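바루아 골목 공유주방 인터뷰 - 살라 바티아 "집밥은 양 조절이 제일 어려워요"

점심 장사 끝나고 겨우 만났다. 살라 바티아 씨. 허스트포트에서 작은 밥집 '지보우' 운영. 앞치마도 못 벗고 앉음.

가게는 2년째. 처음엔 메뉴가 14가지였다고 한다. "욕심이었죠. 렌틸콩 불려놓고 못 쓰고, 시금치 시들고. 지금은 카레 두 가지에 밥, 끝이에요."

단골은 대부분 근처 직장인. 점심에 최대 51그릇까지 나간 날도 있었단다. 그날 저녁은 라면 드셨다고 (웃음).

"향신료는 꼭 통으로 사서 그날 볶아요. 가루로 사면 편한데 향이 금방 날라가요. 손님들은 바로 알아요."

동업자 압델가니 필라리 씨는 빵 담당. 모로코식 납작빵을 굽는데 카레랑 은근히 어울린다. 둘이 간 문제로 자주 싸운다고. "그 사람은 소금을 너무 아껴요. 저는 팍팍 넣고요. 결국 중간쯤에서 합의 봐요."

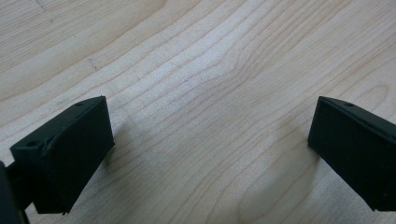
쉬는 날엔 뭐 하세요

"시장 가요. 그게 쉬는 거에요." 8월엔 가게 문을 닫고 언니네로 간다. 가서도 밥을 한다고. 언니가 주방에 못 들어오게 해도 소용없음.

앞으로 계획도 물었다. 2호점? 고개부터 저으셨다. "냄비 하나 더 사는 거요. 지금 건 너무 무거워요."

저녁 준비 시간이라 여기까지. 양파 썰러 가셨다. 영업시간은 가게에 직접 문의하세요.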